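Carry & Pack | Features
Last updated: January
By the Clumier staff

One Good Backpack, and What Goes in It

I have packed bags for a living, more or less, for 21 issues of this magazine, and I still get a little thrill from an empty backpack. All that room! The plain navy daypack is my favorite kind. It goes to class, to a clinic shift, to the 6 a.m. train out of Brarkach, and it never looks out of place.

Start with the flat things. Folders, a thin notebook, any papers you'd hate to find crumpled at the bottom. Slide them in while the bag is lying down and open, before anything bulky gets in the way. 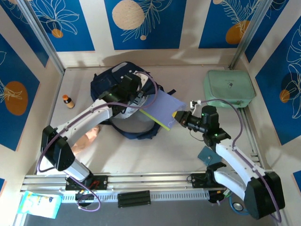
Flat things first: a lavender-blue sheet or folder at the mouth of a navy backpack.

Books come next, and I will always argue for bringing a real one. Phones die, trains stall, waiting rooms go on forever. Stand the book up with its spine along the back panel, where the weight sits close to your shoulders and the pages stay closed. A thick one does best right in the middle - put it off to one side and the whole bag leans by lunchtime.
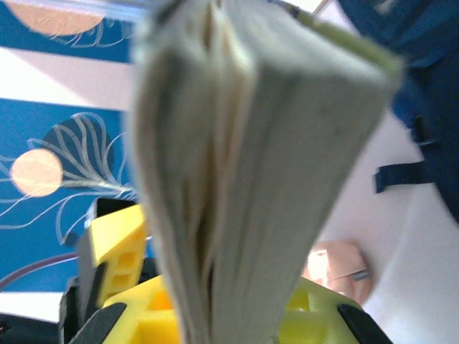

Then the small stuff, which is where most bags go wrong. I'm a huge believer in the zippered pouch. Mine came from a little shop called Shaikh and has been through 200 commutes (I kept a tally on the train, don't judge), and every pen, charger and lip balm I own lives in it. Small bottles should stand upright near the top, caps checked twice. I learned that one with 500 milliliters of iced tea. 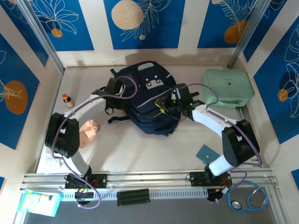
The navy pack with its gray stripe and robot-face patch, a mint pouch and an amber bottle nearby, and a blue stethoscope up front.

If you carry work gear, give it the last spot. A stethoscope wants a loose coil and nothing heavy on top of it, and a wallet belongs wherever your hand goes without thinking.

As for which book, go short. "Animal Farm" is a perfect bag book - slim, quick to pick back up after a week away, and so sharp that I've missed my stop reading it more than once. I'd take a paperback every time. The corners get soft and you stop worrying about it. 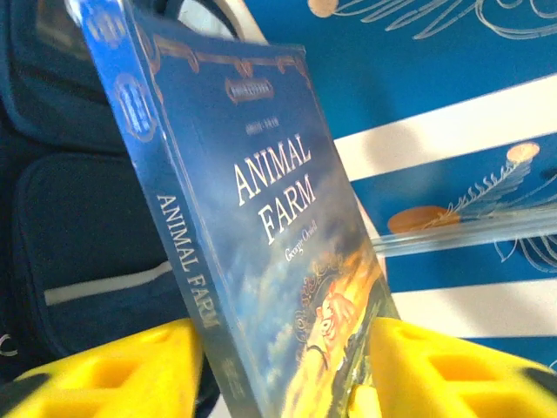
Before you zip up, lift the bag by its top handle and feel how it hangs. If it tips forward, the book has slid away from the back, so move it and try again. Then get going, and leave a little space for whatever you pick up on the way home.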